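Wurkano Community Workshop
@wurkano

The Wurkano Community Workshop is pleased to share a progress update on the two-arm bench build, which is carried out by members in the shared workshop on Flendau Street. The posts below cover work completed through February.

1/ The build consists of two robot arms with jointed hands, mounted to reach over one table from opposite sides. Members call the project Molldale. Its purpose is to give the workshop a standing test bench for fine placement tasks.

2/ The task board was drawn up by the Trình group, which meets at the workshop on Sunday. It carries separate areas for round and rectangular shapes, and it is used with blue pegs and cylinders in more than one thickness.

3/ The thick pieces are the easier ones to grip. The thin rods tend to roll under the fingertips, and members have spent more hours on these than on any other part. Slower closing of the thumb has helped.

4/ Wiring on the right wrist remains open while the strain relief is being reworked. The guard will be closed up when the new clamp has been fitted. Until then, members are asked to keep the right arm at reduced speed.

5/ A black cloth backdrop has been hung behind the table. The previous background was a set of tool shelves, and the vision software reported edges there that had nothing to do with the board.

6/ Colored lighting is now part of the test routine. Settings that work under plain white light have failed under pink – the outlines on the board lose contrast – and the current software is tuned for both.

7/ Costs to date stand at $800, paid from the workshop's project fund. This covers fasteners, cable, the board and the lights. The arms are on long-term loan and are not included in that sum.

8/ The latest software version completed 37 placements before a fault stopped the run. The fault was traced to a loose connector. Logs are available to members on the workshop computer.

9/ Next steps are the wrist clamp, a second board with 2 additional shapes, and a written start-up procedure. Members who wish to use the bench must first complete the 3-hour safety session. Please register at the front desk.
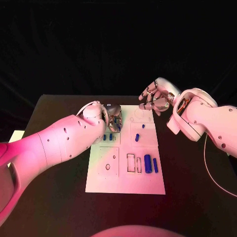 Molldale bench, both arms over the task board under pink light.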